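The Tray Question: One Month of Eating Off a Rectangle

Somebody at Skokton decided this summer that what small apartments need is a serving tray. The catalog came in August and it had 84 pages, and I counted trays on a good many of them before I gave up. Trays on beds, trays on footstools, trays on top of other trays. I have owned a table for years and always thought the table was doing that job.

Still, I said I would try it, so for most of a month everything I ate or drank at home was supposed to travel by tray. I picked a plain dark gray plastic one with raised edges and a handle hole cut in the end. There was a nicer one from Flatent, but it cost more than the bowls, the cups and the lunch put together, and I don't believe in paying extra for something whose main feature is being flat.

What I wanted to know was simple enough. Does a tray save trips? Does it keep the table clean? And does anyone go on using one after the first week, or does it end up standing on its side next to the fridge with the cookie sheets?

The trips part I will grant, up to a point. Two bowls and a drink go over in one walk instead of two. But my kitchen is six steps from my table, so what I am saving is 12 steps, and I then have to carry the tray back. The people at Graluvora, who sell a rival one, say on their label that it "transforms the way you host." I hosted twice. Both times the guests took their bowls off the tray and put them on the table, and the tray sat there taking up the space where a third bowl could have gone.

The clean table part I don't buy at all. Plastic with a bit of texture to it holds on to every smudge, so now there are two surfaces to wipe - the tray and whatever is under it. A beige tabletop forgives a lot. Dark gray forgives nothing, especially under a bright lamp.

The handle hole is the one piece of the design I have come around to. It makes the thing easy to grab with one hand when it is empty, and you can hang it on a hook. I looked at a Jacquet tray with two little metal loops in place of a hole and they rattled in the store, so I can guess what they do at home.

As for the bowls, I have nothing bad to say about white bowls. They stack, they go with each other even when they don't quite match, and they never came with a promise on the label. The red pieces were bought to cheer things up and I am still waiting.

I am keeping the tray for now, mostly for carrying things out to the porch on Thursday nights. Ask me again in winter.
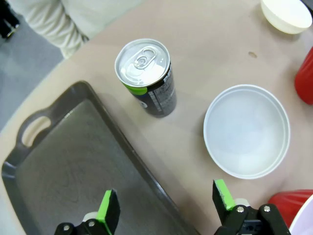

Tray on the left, can and bowls on the bare table. Make of that what you will.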